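# Duddale Winter Weather Group: minutes of the March meeting

Upper room, Fultness Hall, 7.15 pm. Heidrun Stöckli in the chair, Yolandi Swanepoel taking notes. Apologies from the Flendelska end of the valley, where the road was shut by snow.

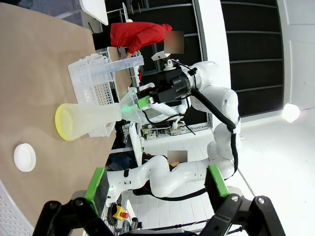
**Who decides when the top road closes in snow?** The duty warden does, once the snow at the second cattle grid is over the lower mark on the post. The police are told afterwards and have so far been very good about it.

**1. Last minutes**

Agreed, after "light flurries" was changed to "snow" at the request of everyone who had driven home in it.

**2. The February storm**

Heidrun went through the log. The warning came at teatime and spoke of up to 44 cm on high ground. High ground got 19. The school, which is on low ground, got most of the rest, and closed at noon with the buses already gone.

The gauge at Urbańczyk's barn read 928 mm at one point. It was agreed that this was a drift, or a sheep.

Yolandi asked whether we might move the gauge out of the lee of the barn. Mr Urbańczyk said it had always been there. Left for the next meeting, as it was at the last one.

**3. Grit**

The spring bill is £2,417, against a budget of rather less. Heidrun had asked the supplier about the gap and been sent a calendar.

There was a long talk about the bins. The one by the chapel is full, the one on the hill is empty, and the hill is where people slide. Moving grit from one to the other was proposed, and carried with two against. Both live by the chapel.

**4. Text alerts**

The list now has 100 numbers on it. During the storm the "road open" message reached all of them, four hours before the road opened. The "please ignore" message went out the following morning. Yolandi will write a short set of rules for who may press send, and will start with herself.

**5. Any other business**

- Snow poles on the Fultness bend: three leaning, one missing. Heidrun to report it again.
- The forecast for the next few days is sleet turning to snow above the reservoir. Wardens to keep phones on and boots by the door.
- The hall heating was raised. It was not, however, turned up.

Closed at 8.50 pm, by which time it was snowing.

**Next meeting:** April, same room, coats advised.

*Y. Swanepoel*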